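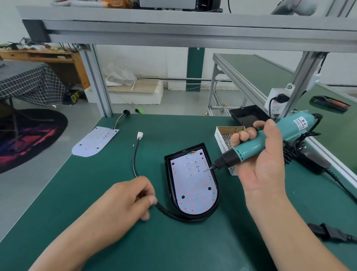

Figure 1. Fitting the LED board into the lamp housing at the assembly bench.

Rear Lamp Assembly: Bench Layout and Screw Order
Project report, Production Methods
Ruben Jacobs

1. Background

I did my placement at Brundel, in the section that builds rear lamps for trailers. The lamp I worked on is sold under the name Draldale. It is put together by hand, one person per bench, and each person builds the whole lamp from the empty housing up to the point where it goes to electrical test.

My supervisor asked me to look at why lamps were coming back from test with boards that did not sit flat. A board that is raised at one corner can touch the lens when the lens goes on. These lamps have to be opened, and the board often gets scratched in the process.

2. The work as I found it

The housing lies face-up on a green anti-static surface. The board goes in, the wires are led out at the top edge, and the screws are driven with an electric screwdriver. The power cable passes around the housing and has to be kept clear by hand while the screwdriver is in use. The written instruction, which came from the lens supplier Van Hecke and was translated at some point, says only "secure board with screws." It gives no order.

I watched five operators. Most began with whichever corner was nearest the screwdriver hand. Two went straight around the edge. One placed all the screws loosely first and then went back to tighten them, and said she had learned it at Tusonetti, where she used to work.

3. Method

I built 100 lamps' worth of data in two halves. For the first half the operators worked as they always had. For the second half I asked them to use a fixed order:

Seat the board and check that the wires are not trapped under the top edge.
Start one upper corner screw, two turns only.
Start the screw diagonally opposite.
Start the remaining screws.
Tighten in the same order.

I checked flatness with a feeler gauge at the four corners before the lamp left the bench. I did not change the torque setting on the screwdriver. Time per lamp was taken with a phone stopwatch, so small differences should not be trusted.

4. Results

In the first half, 9 lamps had at least one raised corner. In the second half there were far fewer, and in those the cause was a wire under the board edge, so the screw order had nothing to do with it. The raised corner in the first group was nearly always opposite the first screw driven.

The new order was slower at the start. By the second afternoon the operators said they no longer noticed it, and my times agree with that as far as they can be trusted.

5. Bench layout

This part was not in my assignment but it came up every day. Screws are kept in an open cardboard box behind the right hand. It is an old "SPRING BALANCER" box and it works well enough, but it is deep, and when it gets low you have to tip it to reach the screws. A shallow tray would be better. There is already a black plastic one on the bench.

Loose boards waiting to be fitted are set down to the left. I would like to see a rack there — a board lying on the bench can be knocked by a sleeve or a cable. I drew one with slots cut from foam sheet, 700 mm long, but it was too long for the bench and I did not have time to make a shorter one.

6. What I would do differently

I should have recorded which operator built which lamp. I wrote it down on Friday and then stopped when the line got busy, so I cannot say whether the result is the same for everyone. I also measured only before test. A second measurement with the lens fitted would have shown how much of a gap matters.

The fixed screw order has been added to the instruction sheet in pencil and is waiting for approval. The drawing for the rack is in Appendix B.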